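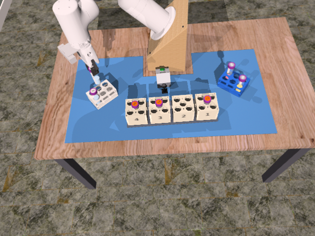

I work in the blood laboratory in Grasturstead for many years, and since May we are preparing for the robot arms. The system comes from Grabner and it will do the sorting of the tubes. Before, this was our work in the early morning. The samples arrive from Plevport in boxes, and two of us stand at the bench and put each tube in the correct rack. On a busy day it is roughly 1,000 tubes. After this my thumb hurts and I don't want to open a jar at home.

I was afraid at first, I must say it. I am 58 and I thought they will tell me thank you and goodbye. Our manager told us that no person will leave, but the early shift will have one person in place of two. The other one goes to the checking of results. I have asked for the checking.

We had a training with the simulation, which runs on a normal computer. You choose which holder the tube must go to, and then you watch the arm move. It was slower than me. My colleague was laughing and said she can do the full rack in this time. But she also has to drink coffee and answer the phone, and the arm doesn't.

What I will miss is the talking. When two people sort tubes for 2 hours, they talk about everything, the children, the soup, the bus. In the checking room it is quiet and each one looks at the own screen. I asked if we can have the radio there. They will think about it.

Next week we learn what to do when the arm stops and a tube is still in the gripper. I have already a page of questions for this.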